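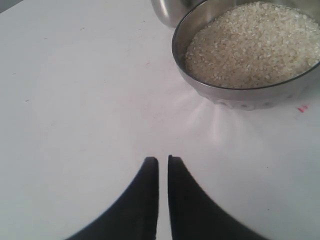
*Figure 1. The supply bowl, filled with uncooked white rice.*

## Spooning Dry Rice: Spillage and Fill Weight

Group members: Nawal Sqalli, Fadwa Bennani, Mostafa Helmy

### 1. Background

Our assignment was to pick a small kitchen task and measure how consistent it is when a person does it many times. We chose moving dry rice from a bowl to a cup with a spoon. Most recipes give rice by the cup, and we wanted to know how much the amount changes from one cup to the next, and how much rice ends up on the table.

Fadwa's first idea was flour, but flour packs down and leaves dust on everything. Rice grains can be picked up and counted, so we could put a number on the spill.

### 2. Materials

- Stainless steel bowl, used as the supply
- Small stainless steel cup
- Wooden spoon
- White plastic tray
- Uncooked white rice
- Kitchen scale

We also tried a metal spoon borrowed from the cafeteria. It was dropped from the project after practice because it had a much smaller scoop and the runs took too long.
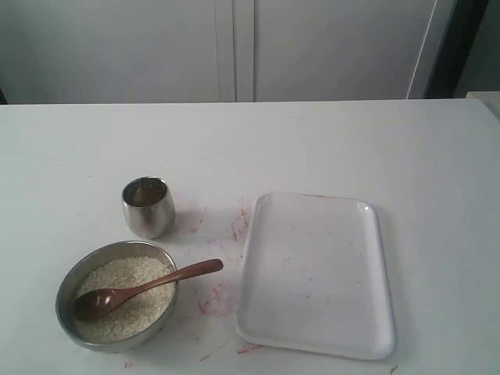

*Figure 2. Bowl, spoon, cup and tray on the work table.*

### 3. Procedure

The supply bowl was topped up before each run. The person spooning moved rice into the cup until it was full, then leveled it with the spoon handle. Grains pushed off during leveling counted as spilled, the same as grains that fell on the way over.

The cup was weighed and the weight of the empty cup was subtracted. Next we brushed the loose grains into the tray and counted them. After that the cup was emptied back into the bowl and the next run started.

We did 50 runs. Nawal and Mostafa took turns spooning, switching after every run, and Fadwa did the weighing and kept the sheet. All of us counted grains. When a pile looked large we split it up, and if the totals seemed wrong we counted it again.

Broken grains were a problem. In the end we counted any piece with at least one rounded end as a grain and ignored anything smaller. It isn't a great rule, but we used it for every run.

### 4. Results

The average leveled cup held 228 g of rice. Filling it usually took 18 spoonfuls. The lightest cups came from runs where the person leveled with a quick push, which pulled some rice out from below the rim.

Over all the runs we counted 2,887 spilled grains, an average of 58 per run. Most of them came from leveling. The spoonfuls near the end of a run spilled more than the early ones, when the cup still had room and the rice didn't slide off the top.

Mostafa spilled less than Nawal, but his runs were slower. He kept the cup right against the bowl, and she left a gap between them. We hadn't set a distance in the procedure, so we can't say if the difference was the person or the gap.

### 5. Problems and changes

The cup position should have been marked with tape. We noticed this too late to start over.

The fill level of the supply bowl matters too. With the rice close to the rim, the spoon knocks grains over the edge when it digs in. These went into the same count as the others, and they should have had their own column.
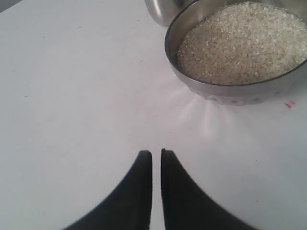
Bronwyn Tapsell read our draft and asked why we hadn't just filled the bowl halfway, as the rim would then have caught most of those grains. She also thought we should weigh the spilled rice and skip the counting. We tried weighing after she said it, but our scale reads in whole grams and showed zero for the smaller piles.

If we repeat the project, we will use a half-full bowl for one set of runs and a full bowl for the other, with the cup on a taped mark both times. Fadwa has the data sheet if anyone in the class wants to check the run weights.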